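What to do if your medical details are leaked

Start with a copy. Screenshot the post, the account name and the time before it gets taken down, then report it to the site.

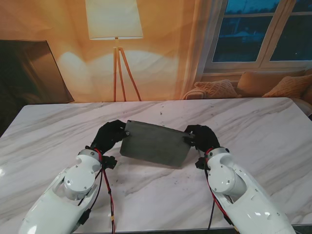 Unathi Van Wyk would add one thing: don't reply under the post, even to deny it, as that confirms the name is yours.

1. Call the clinic and ask for the privacy officer. Get a case number.

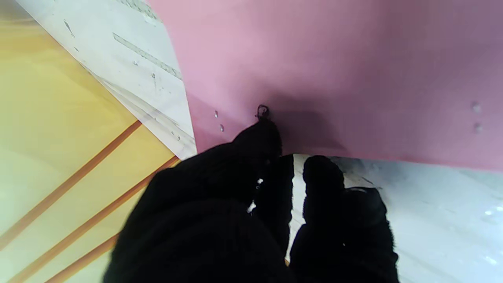

2. Put the complaint in writing. Say what was shared and where. The Bindow clinic form has 7 boxes - fill in only the ones you need.

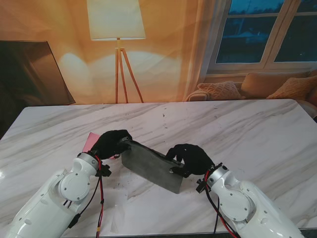
Keep a copy of whatever you send, and note who took it and when.

3. Ask who opened your file. The clinic may keep an access log.
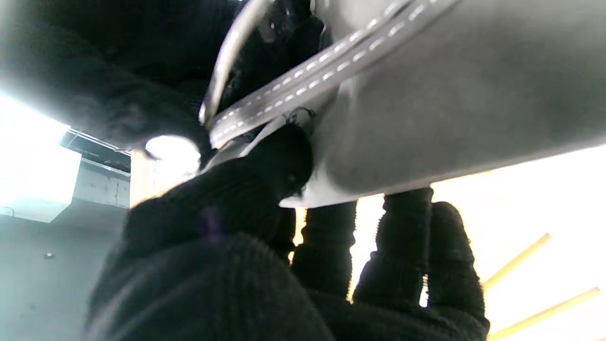

Complaints in Cirkmont are taken in person at Kotard House, Room 204. Bring photo ID and your printed screenshots. A gray handbag with a strap is fine if the pages fit flat. Ask for a stamped receipt before you leave.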